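About us

So, hello! We're Dalsgaard, and we rent out one big bright room in Dreletport for people who need somewhere to meet, teach, stretch, sew, rehearse or just get out of the house. I've been running it with my sister for long enough now that I've stopped noticing the corrugated ceiling, although first-time visitors nearly always look up and say something about it.

We started out on Rureck Lane, in two little rooms over a dry cleaner's, and I still have a soft spot for them. But the stairs were horrible, the steam came up through the floorboards in August, and when a choir asked whether they could bring 30 people I had to say no and felt rotten all evening. When the Manex building came up for rent we went to see it on our lunch break and signed for it that same week. We had very little furniture and a van that only went into second gear if you asked nicely. 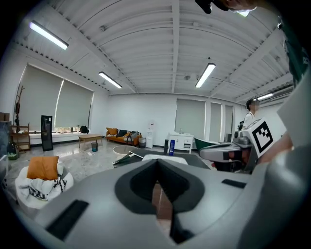
My sister and I argued for ages over what to put in it. She wanted rows of stacking chairs out all the time, I wanted somewhere to flop, and in the end the chairs went into the store cupboard and I got my corner at the back. The orange sofa is the bit people remember (I get emails asking for "the room with the orange sofa", which is fine by me), and the cushions on it have been added to over the years by both of us – I'm responsible for the black-and-white ones. There's a low coffee table in front for your mug, and the water dispenser is close by, so please help yourselves and bring a bottle.

The blinds all pull down if you're showing slides or doing a relaxation class. Please let them up gently, we've had two repaired already! Coats go on the wooden rack in the far corner, the one that looks a bit like a tree, and shoes can go wherever your group normally puts them. The air conditioning is yours to use as well, just switch it off when you lock up.

Bookings are by the hour with a minimum of two, and regular groups get a cheaper rate. Evenings fill up first, weekday mornings are usually easy. If you'd like to come and have a look before deciding, drop us a line through the contact page and one of us will meet you at the door – ring the lower bell, the top one belongs to the upstairs office.

Page last updated Jun 13, 2025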